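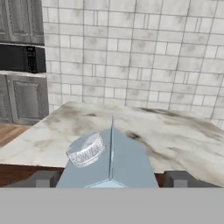 Re: [hinen-kitchens] Sealing marble before the move-in

Ismail Tawfik wrote:
> We have a marble worktop going in at the Myklebust flat and the
> fitter wants to seal it the same day. The tenant moves in a week
> later. Is that too soon? And does anyone still use the
> oil-based stuff? I have half a can left from October.

Ismail,

Same day is too soon if he is cutting the sink opening on site. The stone takes in water from the saw and needs time to dry out. I would leave it two nights with the heating on, then wipe it down with plain water, let that dry, and seal.

I stopped using oil-based sealer on white stone years ago. On two jobs it went yellow near the stove and I had to strip it. Keep your half can for slate.

Put on two thin coats and buff off whatever is left after ten minutes. If it dries on the surface you get a haze, and then you are back with solvent and a rag.

Sealer won't stop etching. Lemon juice, vinegar and most bathroom sprays will dull a polished top whether it is sealed or not. I leave the tenant a one-page sheet and a bottle of neutral soap – it has saved me a few calls.

For the joint at the wall, use a silicone marked for natural stone. The ordinary kind can leave a dark line along the edge, and that line doesn't come out.

The Groron place took 413 for sealing and two joints, materials included, if you want something to compare your quote with. Ladance was 700, but that had an island.

Send me the fitter's number if he argues about the two nights.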